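Livudholm Seed Library
Minutes of the October members' meeting

Start: 7:00 p.m., reading room. Quorum met. Minutes of the previous meeting approved with one spelling fix (it's "Celska" with a C, sorry again).

1. Seed counts
The fall count is finished and it's our best one yet! We have 1,288 packets in the drawers, 445 of them beans. Tomatoes came second, and we finally have enough leeks that we can stop rationing them. The Celska pole bean, which was down to a single jar after last year's wet summer, did wonderfully in the Endholm plots and will be back on the open list. Members who grew it were warmly thanked, and there was applause.

Germination tests are still open for the parsnips and onions. Old parsnip seed is hopeless, so please don't return anything older than last season's.

2. Borrowing and returns
Loans are up, with 236 packets going out since spring. Returns are slower but they're coming. It was asked whether squash should be loaned at all, given how freely it crosses. Long and very lively discussion! Agreed: squash stays, but only with the hand-pollination sheet stapled to the packet.
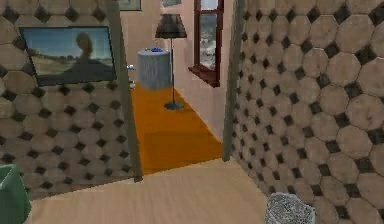 The sheet needs a rewrite before then, as the part about taping the blossoms shut confused almost everyone who tried it. A draft will go out by e-mail with drawings added. Cucumbers to get the same treatment if there's time.

3. Seed swap
The swap with Endholm is on for a Saturday, doors at 10 a.m. They're bringing their whole lettuce collection, including the speckled one we've been chasing for ages. Heiskanen Nursery has offered potting mix and a row of pots for the kids' sowing table, and we said yes on the spot. Labels must show variety and year. Bring envelopes, bring pencils, bring neighbors!

4. Room and furnishings
Proposal to move the seed catalogs onto open shelves where people can browse them during loan hours. General enthusiasm.
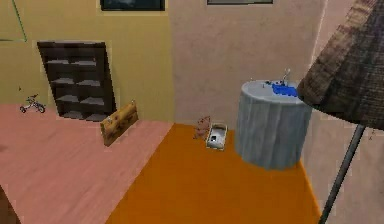

Tall dark brown bookshelf by the yellow wall, shelves empty.

Decision on layout held over to the next meeting. Catalogs stay in their boxes until then.

5. Other business
Motion to buy 2 more moisture-proof tins. Carried, all in favor.
Request for a talk on saving carrot seed. Yes please. Date to be set.
Lost: one pair of green-handled snips.

Meeting closed 8:40 p.m., followed by squash soup.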